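Okay, long thread, because a few of you asked what I do all day now that I've moved over to the robot side at Orkon. Get a cup of something warm, I tend to go on a bit.

Short version: I teach an arm to pick up blocks. I don't write much code for it. I drive the arm myself with a hand controller, it remembers what I did, and later a program learns from the pile of recordings. We call one recording a demo.

I have 151 demos in the folder so far. The goal for this task is 230, and I'm hoping to get there before December, when the bench goes over to the Tusetberg folks and I have to pack up my little kingdom (I will miss it, I really will).

The first thing I learned is that your hands are much smarter than you give them credit for. At home you pick a block out of a bin without a thought. Through a controller you have to decide every bit of it: how low to come down, which way to turn the wrist, when to close. My first Wednesday I came home more tired than after a day of moving furniture!

The metal bin makes it trickier, and I've grown fond of it for that. The sides slope, so a block near a wall wants a different approach than one out in the open, and you have to think about where the wrist is going as well as the fingertip. Blocks lying close to each other are their own little puzzle. I like to go for the one with the most room next to it.

A tip I got from the Nowicki people, who have been doing this far longer than me: go slower than feels natural, but don't stop. If you hover and dither over the block, the robot learns to hover and dither too. Mine went through a very thoughtful phase, bless it, and every second of that was my own hesitation coming back at me.

Also, mess up the layout between demos. I used to put the blocks back in nice tidy spots (I'm a tidy person, I can't help it) and the arm got wonderful at those spots and hopeless everywhere else. Now I tip them in and leave them however they land, even the awkward ones hugging the wall.

And take breaks. I do 6 demos, then I get up and walk to the window, then I do the next batch. My grip gets sloppy otherwise and I end up throwing out the last couple anyway.

More tomorrow if the tea holds out. The bench at Grorthorpe, mid-task:
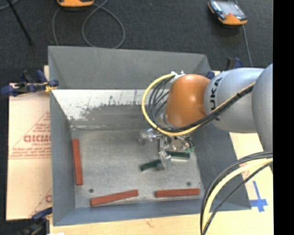
Do you keep the demos where you fumble the block?

I keep the ones where I miss, back off and get it on the second try, so the arm can learn to recover. The ones where I give up go in the trash.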